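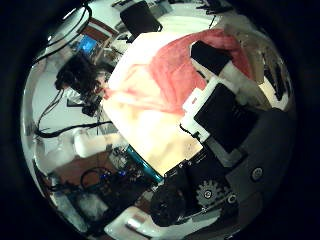
A reader writes, under the March page on folding tea towels, to ask why we keep starting with the boring chores, and whether a robot can put a pillow in its case yet, yes or no, because there are four beds in the house and patience is running out.

Yes, sometimes, slowly. The longer answer is a test you can run yourself, if you have an arm, a gripper and an afternoon you weren't fond of. It works just as well on somebody else's robot, which is the cheaper way to do it.

How to find out whether your robot can dress a pillow

What you need

One pillow, medium filling. Avoid the very flat sort, which will let the machine look cleverer than it is.
One pillowcase in a colour nothing like the pillow. White on white is for later, or for people who enjoy sulking.
A table with clear edges.
A timer set to 240 seconds. I can dress a pillow in well under a minute while thinking about lunch, so this is generous.
A notebook. Pencil, if you are the sort who throws pens.

Step one: decide what counts

Write this down before you switch anything on. Mine says the pillow must be fully inside, all corners in, open end facing up the bed, and no human hand on the cloth from start to finish. You will be tempted to soften this by teatime. A case that covers most of a pillow is a hat.

Step two: make the starting position fair

Robot demonstrations have a habit of beginning with the cloth already half on and smiling. Drop the case from chest height and leave it where it lands. Do the same with the pillow. If the robot can only begin from a tidy table, you have learnt something useful, and you can stop early and have a biscuit.
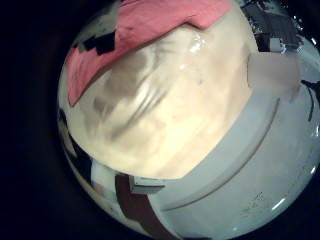
Skundden
November 9, 2025

Step three: try the parts separately

The chore looks like one job and is really several bad-tempered small ones. Run them apart before you run them together.

Finding the opening comes first. A person does this by feel, rubbing the cloth between finger and thumb until there turn out to be two layers. Most grippers close on whatever is there and report success. Watch for the pinch that takes both layers at once, as everything after it will be done with great confidence to the wrong side of the pillowcase.

Next, holding the opening open. Two arms help. One arm can manage with a clamp on the table edge, and I allow this, provided the clamp goes in the notebook.

Then the pillow itself. Pillows squash, which is their whole career. A grip firm enough to hold one changes its shape, and the shape was what the robot had planned around. Try the lightest grip setting that will lift it, and go up one notch at a time.
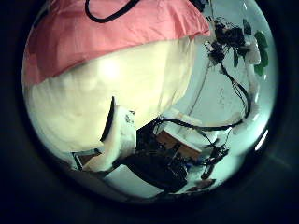

Pink cloth, cream pillow and a fair amount of cable.

Step four: run it 30 times

A single success is a nice video. Thirty runs, with every failure written down, is a result. Stop the clock at 240 seconds even if it is nearly there – especially if it is nearly there.

On my own bench in Linodby, using the Nyaga gripper and the stock Pokasus software, the arm finished five. Most of the others came to grief at the opening. The fastest good run took 73 seconds, and I made the mistake of telling people about that one first.

Step five: change one thing

If it failed at the opening, try a stiffer case. Starched cotton behaves better than jersey, which behaves like soup. If it failed on the push, turn the pillow so that a short end goes in first and check that the fingers have something grippy on them. Changing both at once will make you feel busy and tell you nothing.

Keep an eye on the wrist as well. Cloth loves a screw head, and a loose cable will find its way into any pillowcase given the chance. Tape down what you can, and leave enough slack for the arm to turn.

Once the runs start going well, the hard part is the last few inches, when most of the pillow is in and the rest is bulging out of the end like a cat at the vet's.

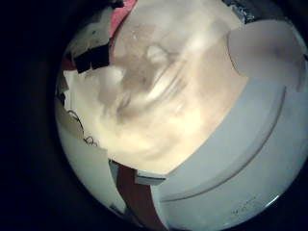

A person solves it by grabbing the hem, lifting the lot and giving it a good shake, letting gravity do the tucking. Arms are mostly set up to avoid shaking things, for sound reasons to do with shelves and faces. You can raise the speed limit for that one move if there is clear space all the way round and a hand on the stop button. I'd start at half of whatever number you first thought of.

If shaking is out, have the gripper poke the corners in one by one. It is slow and looks faintly insulting to the pillow, but it does get there, and it fits inside the time if the opening went well.

As for the four beds: do them by hand tonight. Duvet covers will get their own page when I've stopped being cross about them.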